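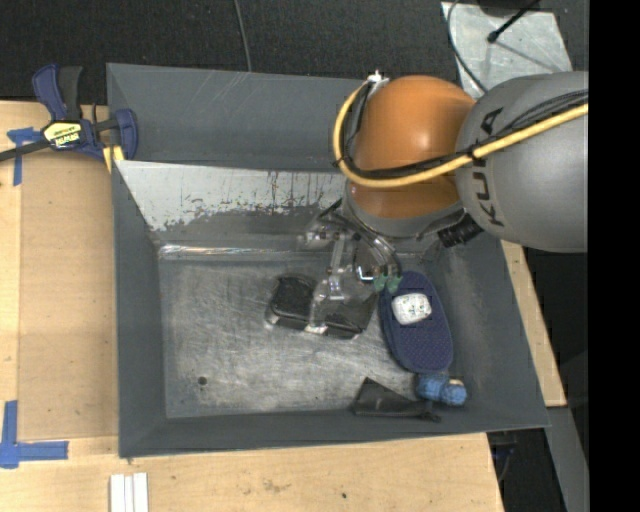 House rules for bin picking cells: what changes this month

Reading time: 4 minutes

The revised house rules for bin picking cells come into force on 4 September 2021. They replace the January sheet, which many of you still have taped up near the controller. Please take it down. The new sheet is two sides long and covers fixing the bin, routing cables, choosing test items and working near the arm.

Most of the changes came out of the cell reviews at Mutera and Storen. Both sites run arms over open bins with mixed goods, and both had worked out their own habits, some of them better than what we had on paper. Embla Torvik collected the notes and wrote the new text.

Fixing the bin

A bin must not be able to shift when a finger presses against the wall or floor. The old rule said "secured", and people read that in different ways. The new rule asks for a mechanical hold on the rim or base. A bar clamp on the edge is allowed for trial work. For anything that runs longer than 50 hours in total, use a bolted bracket or a fitted recess.

Tape on the table is a position mark only and does not count as fixing. Keep the marks, though. If a bin has been taken out for cleaning, put it back to the marks and run the empty-bin check before any picking. If the marks have lifted or torn, replace them first and repeat the calibration.

Clamps count as obstacles. The handle and the bar have to be in the collision model at their real height. At Storen the clamp had been modelled as a flat block level with the rim, and the arm was free to plan a path straight through the handle. It was found on review, with the cell stopped.

Cables along the arm

Cables that follow the arm should be tied together and should have enough slack for the full turn of every joint used in the program. Check this by jogging each joint to its limit at reduced speed, with one person on the pendant and a second watching the cables.

Loops that stand out from the arm are allowed if they stay clear of the bin walls through the whole working range. Write the largest loop height on the cell card. Ties are to be looked at every 400 cycles during trials and replaced if they have slid or gone brittle.

Test items

This part has changed the most. Until now a cell could be signed off on boxes alone. From now on the test set must have both hard and soft items in it, and must include dark items on a grey floor. A black case next to a navy item is a fair test. So is a small pale item resting on top of a larger one, or a fuzzy bundle close to the wall. Flat pouches have to be in the set too.

Do not tidy the bin before a run. Tip the items in and leave them as they land, overlaps included. Hand-placed layouts may be used for fault finding, but the results do not go towards sign-off.

Sign-off needs 1,000 attempts with the final gripper fingers fitted. If the fingers are changed for another shape or material, the count starts again. Every attempt is logged, including the ones where the operator pressed stop.

Worn bins are fine to use. Scratches and rubbed patches on the metal alter how light comes back to the sensor, so at least 800 of the attempts should be made in a bin that has already seen use. Gagnon asked whether repainting counts as a new bin. It does.

Hands and the bin

No one reaches into the bin while the arm has power to the drives. This includes picking out one dropped item, and it includes a paused program. Stop the cell, take the key, then reach in. Loose tools and fixings on the table are to be cleared before restart.

The Linitz cell keeps its present exemption for the light curtain trial until the review is complete. All other cells follow the sheet as written. Printed copies are in the post, and spare ones can be had from Embla.

Comments

P. from second shift
Does the 1,000 include attempts where the arm finds nothing to pick?

Embla Torvik
Yes if there was still something in the bin. No if the bin was empty.

Cellkeeper
We have bolted brackets but use a clamp as well on one side because the rim is bent. Is that allowed past 50 hours?

Embla Torvik
The bracket is what counts. The clamp can stay as long as it is in the collision model. I would get the rim straightened.

MH
Can the new sheet be laminated please, the last one was unreadable after two weeks.

Contact the newsletter desk | Copyright 2021, all rights reserved | Back to top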